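Mailing lists > live-sound > Touring and venues
17/07/2022, posted by the list member at Kencombe

> We load in at Kencombe with the Menis tour next. Is the house
> delay line still set for the old stage position, and can
> Barkico hang the extra two boxes per side?

The delay line was reset in June, when the stage moved back. Use the new file, not the one on the desk.
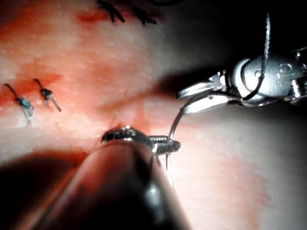 The Menis rider asks for seven wedges and a separate monitor desk. We can cover both. Capacity is 700 standing, 400 with seats in. The pinkish surface under the two instruments is very brightly lit, and I would like less of that on the front rows -- the Bai crew ran the blinders too high for the whole set. Please keep them down until the encore.

Barkico can hang the extra boxes, but they want the weights before they send a rigger. The left point is shared with the video truss.
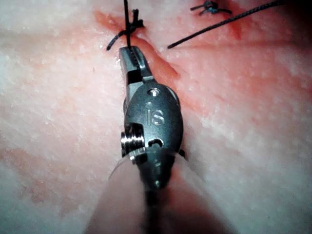

Black suture thread held in the closed jaws, "iS" on the housing.

Doors stay as printed. Support gets a line check only, as Menis has asked for more than two hours on stage before doors. Merch goes in the side lobby, power on the wall behind it.

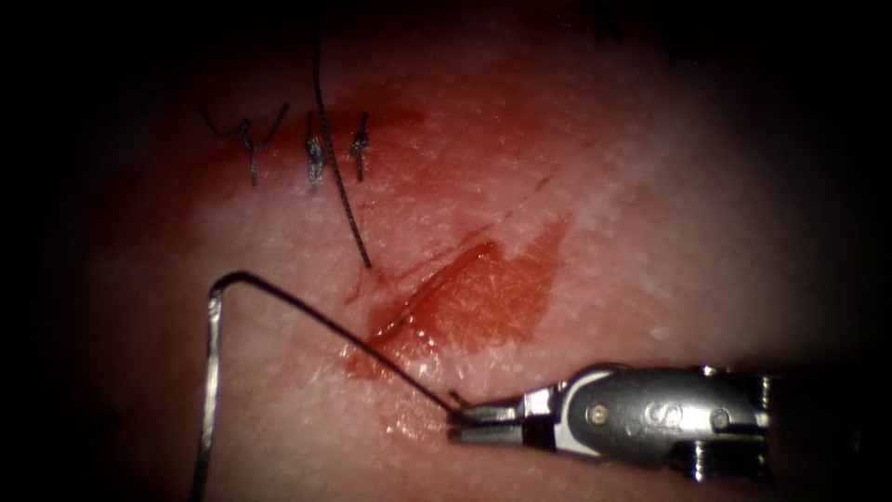

Three finished sutures in a row, upper left.

Truck parking is on the north side. Send plates and the final input list to the production address, and I will patch from that.

Contact the list owner | Back to top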